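件名: Re: [peveck-users] 衣類タスクのデモ収集、1エピソードの切り方について
宛先: peveck-users メーリングリスト

Mershaデータ班です。返信が遅くなりました。先日いただいた質問にまとめて答えます。引用が長くなりますが、後から読む人のために残しておきます。

> Nelonの学習側を担当している者です。
> 寝室セットで集めた衣類タスクのデモを読み込んでいますが、
> エピソードの長さがかなりばらついています。
> シャツを手に取る前の歩行や姿勢調整が入っているものと、
> 腕がもうベッドの上に出ている状態から始まるものが混ざっていて、
> そのままでは方策の初期状態の分布が二つに割れます。
>
> 質問は次の通りです。
> (1) 開始と終了の基準は決まっているか。
> (2) 失敗したエピソードは捨てているのか、残しているのか。
> (3) 踏み台の上と床の上で、立ち位置の情報は記録されているか。
> (4) 服の種類をもっと増やす予定はあるか。
>
> あと、言語ラベルが「服を置く」と「シャツをベッドに置く」の
> 二通りあるのは意図的でしょうか。

順番に答えます。

まず(1)です。基準は途中で変わりました。最初の111エピソードは、操作者が準備完了の合図を出した時点で記録を始めていたので、歩行や姿勢調整が入っています。それ以降は、両足の位置が決まって膝の角度が落ち着いてから始めるようにしました。終了は、手が服から離れ、腕が体の横に戻った時点です。ばらつきの原因はほとんどがこの変更だと思います。メタデータの収集手順の版番号が1なら旧基準、2なら新基準です。両方を使う場合は、旧基準の先頭を切り落としてください。切り落とし用のスクリプトはPrakicoのツール一式に入れてあります。足裏の接触が安定した最初のフレームを探すだけの単純なもので、40フレームの余裕を前に残します。

服を扱う作業では、どこからを「置く」動作とみなすかで議論がありました。布は持ち上げた時点から形が変わり続けるので、箱や缶のように把持、移動、解放と区切ると、移動の区間がやたらに長くなります。今の版では区間ラベルを付けず、エピソード全体に一つの指示文だけを付けています。区間が必要な場合は、手先の速度と指の開き具合から後で付けるほうが、人手で付けたものより揃っていました。ただし指が服に隠れるカメラ視点もあるので、画像だけで判定するのは勧めません。

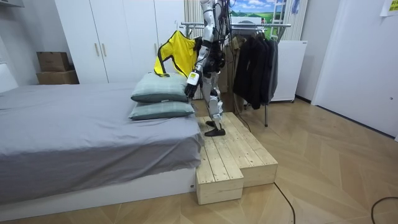 指の関節角は全エピソードで記録しています。指令値と実測値の両方がありますが、学習には実測値を状態、指令値を行動として使う前提で並べてあります。以前、両方を実測値にして学習した人がいて、握る力がほとんど出ない方策になりました。布のような薄いものでは、指令値と実測値の差に、どれだけ強く挟んでいるかが表れます。この差を正規化の段階で消さないように気を付けてください。

(2)の失敗エピソードは、残しています。ただし成功のものとは別のディレクトリに入れ、失敗の種類を付けました。種類は、取り落とし、引っかかり、位置ずれ、操作者による中断の4つです。「引っかかり」は、服がロボットの腕や周りの家具にかかって動作が続けられなくなったものです。人が手を入れて外した場合は、途中まで順調でも失敗扱いにしています。「位置ずれ」は判断が分かれやすく、服の半分以上がベッドからはみ出したものだけをそう呼んでいます。枕の上に載ったものは成功です。最初は枕の上も失敗としていた人がいたので、見直して付け直しました。手元に古い一覧がある人は取り直してください。

操作者による中断には、疲れて休んだものと、通信が遅れて止めたものの両方が入っています。後者は方策の学習には使えますが、時刻のずれが大きいので、映像と関節角の対応を確かめてからにしてください。

(3)の立ち位置について。踏み台に乗っているかどうかは、エピソードごとに真偽値で入れてあります。踏み台の高さと、ベッドの縁からの距離は入れていません。距離は測っていたのですが、測り方が人によって違っていたので公開分から外しました。必要なら固定カメラの校正値から出せます。床の上で集めた分は、踏み台の分より少なく、ベッドに届かせるために腕の伸ばし方も変わっています。二つを混ぜて学習するときは、真偽値を条件として入力に加えるのが無難です。こちらで試した範囲では、条件なしで混ぜた場合、踏み台の上で手先を下げすぎる動きが出ました。きちんとした比較ではないので、参考程度にしてください。

(4)の服の種類は増やします。今あるのは上着とシャツが中心で、色が偏っています。次の収集では、柄物、薄手のもの、裏返しの状態から始めるものを入れる予定です。ベッドのシーツと似た色の服も入れます。シーツとはっきり色の違う服ばかりで学習すると、服の形を見ているのか色の塊を見ているのか区別できません。背景のハンガーラックの並びも、セッションごとに変えます。ラックにかかっている服を対象と取り違える例が、前の版の評価で出ていたためです。

言語ラベルの件は、意図的なものではありません。短いほうは初期に一括で付けたもの、長いほうは操作者がその場で入力したものです。公開中の417エピソードすべてについて、服の種類と置き場所を含む長い形に揃える作業をしています。元の文は別の列に残すので、言い換えを使って学習したい人はそちらを使ってください。

こちらからもお願いが二つあります。

一つは、読み込み時に壊れていたエピソードがあれば、番号だけでいいので教えてください。Nelon側の変換で落ちたものと、元から欠けているものの区別が今は付いていません。

もう一つは、評価の初期配置です。こちらでは服を持った状態から始める評価と、ラックから取るところから始める評価の両方を考えていますが、後者は失敗の原因が分けにくくなります。最初は前者だけで揃えたいと思っています。別の考えがあれば、このスレッドに返信してください。

次の版は3月に出します。それまでに収集手順書の更新分を先に流します。

--
Mersha データ班
peveck-users: 配信停止は本文を空にして unsubscribe の件名で送信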